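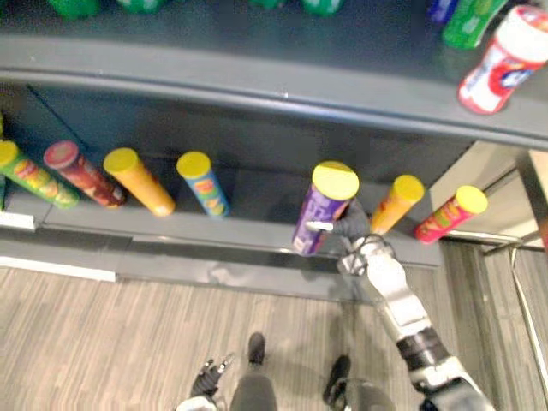 문의 제목: 하단 선반 원통형 과자 캔 정리 작업, 간격 오류
제품: Nadside 매장 정리 로봇
작성자: Marina Papadakis
상태: 진행 중

문의 내용
안녕하세요. 한국어가 서툴러서 미리 양해를 부탁드립니다. 우리 매장에서는 로봇에게 아래 선반의 과자 캔을 같은 간격으로 세우는 일을 시키고 있습니다. 보라색 캔을 잡는 동작까지는 괜찮습니다. 그런데 놓을 때 옆의 주황색 캔과 너무 가까워지고, 선반 가운데에 빈 자리가 남습니다. 1월에 37번 시험했고 12번이 이렇게 되었습니다.

답변 (Vangelis Tsakiris)
로그를 받았습니다. 놓는 위치를 왼쪽 캔 기준으로 바꾸고 다시 시험해 주십시오. 위 선반에 넘어져 있는 흰색 용기는 작업 목록에 없어서 로봇이 그대로 둡니다.

추가 내용 (Marina Papadakis)
기준을 바꾸었더니 간격은 좋아졌습니다. 하지만 속도가 느립니다. 직원은 이 선반을 금방 끝내는데 로봇은 캔 하나마다 오래 멈춥니다. 그리고 넘어진 용기를 세우는 일도 사람이 해야 한다면, 아직은 직원 대신 맡기기가 어렵다고 생각합니다. 용기 세우기를 작업 목록에 넣을 수 있습니까?

답변 (Vangelis Tsakiris)
용기 세우기는 개발팀 Leonardo Cocco에게 전달했습니다. 멈추는 시간은 설정 파일의 대기값 3,000을 1,242로 낮추어 보시고, 결과를 이 문의에 남겨 주십시오.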